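News > Local business > Small firms

Getel moves its drinks cup return scheme into a second district

9 Mar 2021
By Sepehr Yazdani

The small company Getel will open its cup return scheme in the Govach district in June, the firm told its partners this week. The scheme already runs in Totari, where five cafés take part. In Govach there will be five more, all of them on the streets near the market hall.

The idea is simple. A customer buys a cold drink and pays a small deposit for the cup. When the cup comes back to any of the cafés in the scheme, the deposit is paid back in full. The cups are then collected in the evening, washed at one place and delivered again before the cafés open. A café does not need to buy its own cups and it does not need a bigger dishwasher.

Getel began with a trial of 200 cups. According to the firm this was too few for warm days, when some cafés had no cups left by the middle of the afternoon and went back to paper. It was also difficult to know which café would have too many at the end of the day, because people buy a drink in one street and return the cup in another. 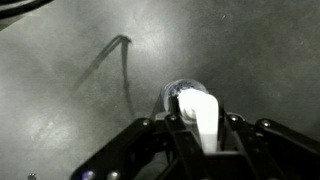

For this reason the delivery plan has been changed. In the first months every café received the same number of cups each morning, whatever it had sold the day before. Now the cafés send a short message at closing time, and the driver brings what was asked for. Owners in Totari say this works better, although two of them would like to have a second delivery at lunchtime during the summer. Getel has not promised this. It says that a second round would need another driver, and that the price for the cafés would have to go up.

The price is the part which is discussed the most. A café pays a fixed amount every month and a smaller amount for each cup that is washed. For a busy place this is less than it paid before for paper cups. For a quiet place it can be more, and one bakery in Totari left the scheme in the winter for that reason. Its owner said that she liked the idea and would come back if the monthly amount was lower from November until March. The firm is now thinking about a winter price and will give its answer before the opening in Govach.

Another question is the deposit. At the start it was so low that many customers did not return their cups. They kept them at home or used them for pencils and toothbrushes. The deposit was then raised, and the losses became smaller. Some customers complained, mostly those who buy drinks for a whole family and must pay several deposits together. Parents have asked if children's drinks could be free of deposit. The cafés are against this, as the children's cups were lost more often than the others.

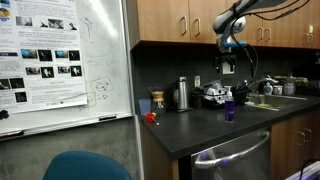 A poster and marker sketches on a whiteboard.

The name of the scheme is Do, and it will be the same in both districts. A cup that was taken in Totari can be returned in Govach and the other way round. The cafés will have a green sticker on the door, and a list of addresses will hang next to the till. There will be no application for the telephone. The firm considered one, but the older customers in Totari said very clearly that they would not use it, and the staff did not want to explain it in the queue.

Govach is a different kind of district. Totari has many offices and the same people buy their drinks there every day, so most of the cups come back soon. In Govach many customers are visitors who come for the market and then take the bus home. It is possible that more cups will be lost there. Getel wants to place a return box beside the bus station, but the owner of the building has not yet agreed to it. The talks began in January and should be finished this month.

There will also be more work at the washing place. It has 26 racks at present, and the firm says this is enough for both districts as long as all the cafés do not order the full amount on the same day. New racks can be bought later. The water for the washing is heated by the same boiler as before, and the boiler was repaired in the autumn.

Cafés in Govach that want to join later can write to the firm until the end of the summer. The conditions are the same as for the first group, and the first month is without payment. Places which sell only hot drinks are asked to wait, because the present cups are made for cold drinks only.

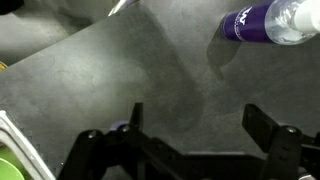
A grey work surface, with a slim silver tip at the upper side.

A meeting for café owners will be held in the small room of the market hall in Govach, and the date will be given on the notice board at the entrance. Questions about the monthly price can be sent before the meeting, so that the answers can be prepared in writing.

Related items
Market hall in Govach to keep its longer opening hours
Bus station building: who pays for the new roof?
Bakery in Totari looks for two apprentices
Paper, glass and metal: collection days for the spring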